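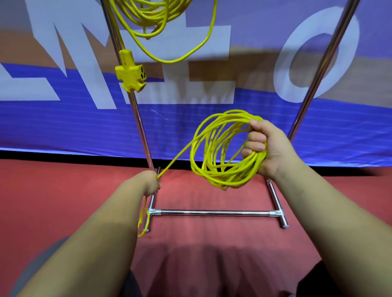
Alargador amarillo, soporte cromado y lona azul al fondo.

El mes de marzo se me ha ido en montajes pequeños, de los que caben en una furgoneta y se resuelven en una mañana. Todos comparten el mismo problema: la longitud de cable que sobra. Un alargador casi nunca mide lo que pide el recorrido. Se compra largo por prudencia y el exceso acaba en el suelo, al pie de un soporte, justo donde la gente pone los zapatos. Llevo tiempo queriendo dejar por escrito cómo lo recojo, sobre todo para no repetirlo por teléfono.

Empiezo por la regleta. Cuando hay un soporte de tubo con patas, la toma múltiple va arriba, sujeta al montante, y no en el suelo. Se ve mejor, se enchufa sin agacharse y ningún conector queda al alcance de la fregona. La altura la decide el aparato con el cable más corto. Si ese cable llega con holgura, los demás también.

Después viene la bajada. El cable sigue el montante y se fija con bridas de velcro, una debajo de la regleta y otra antes del travesaño. Las bridas de nailon las dejé hace tiempo: para quitarlas hay que cortar, y un alicate cerca de una funda es mala idea con prisa. Entre las dos fijaciones el cable no debe ir tenso. Dejo un bucle pequeño en la parte baja que absorbe los tirones. Si alguien engancha el cable con el pie, se cierra el bucle antes de que el esfuerzo llegue a la clavija.

El sobrante se recoge en madeja. Aquí hay dos escuelas. Valentin Jacquet, con quien trabajé en Tronden, enrollaba todo entre la mano y el codo. Es rápido y el resultado parece ordenado, pero cada vuelta mete una torsión en el mismo sentido y al desenrollar salen cocas. Yo alterno: una vuelta por encima, la siguiente por debajo, girando el cable media vuelta entre los dedos. Los técnicos de sonido lo hacen así desde siempre. Una mano sujeta la madeja y la otra va dando cable; conviene que la segunda corra hacia el extremo fijo, para que la torsión no se acumule entre las dos.

El diámetro de la vuelta importa más de lo que parece. Con un cable fino uso vueltas de 30 cm. Más cerradas, la funda coge memoria, y al mes siguiente el alargador sale de la caja con forma de muelle. Más abiertas, la madeja cuelga demasiado y asoma por debajo del travesaño. Tampoco busco que quede redonda. Sale ovalada porque la mano aprieta por un lado, y una vez atada da lo mismo.

Sobre la carga, lo que ya se sabe y se olvida. Un cable enrollado disipa peor el calor que uno extendido. Para una pantalla y un par de cargadores no hay inconveniente en dejar la madeja hecha. Con un calefactor o un hervidor el alargador se desenrolla entero o se cambia por otro más corto. En los carretes suelen venir dos potencias máximas, una recogido y otra desplegado, y la diferencia es grande. En los alargadores sueltos casi nunca aparece el dato, así que aplico el mismo criterio.

El color también cuenta. Durante años usé cable negro porque en las fotos no se nota. En el suelo tampoco se nota, y ese era el defecto. El amarillo se distingue sobre casi cualquier moqueta y frente a una lona azul se encuentra al primer vistazo a la hora de desmontar. Jacqueline Lecomte, que se encarga de los rótulos y tiene mejor ojo que yo, preferiría que no se viera ninguno. Llegamos a un acuerdo: amarillo, pero detrás del montante y atado.

Material que llevo en la caja de cables:

Alargadores de 2 y de 15 metros, los largos marcados con cinta en ambos extremos.
Velcro en rollo, cortado a medida en casa.
Un comprobador de enchufes.
Cinta de tela para los pasos que crucen el suelo.
Un trapo seco. Los tubos cromados guardan todas las huellas.

El velcro lo compro en Lamcombe, en rollos de 100 tiras precortadas, aunque las acorto casi siempre. Las cajas son unas Darkus con tapa abatible — la bisagra es floja, el resto aguanta bien.

Me queda pendiente la fijación de la madeja al soporte. Ahora la cuelgo del montante con la misma tira que la cierra y con el peso se va deslizando por el tubo. He pedido unas abrazaderas con forro de goma. Cuando las tenga puestas en un par de montajes anotaré aquí las medidas.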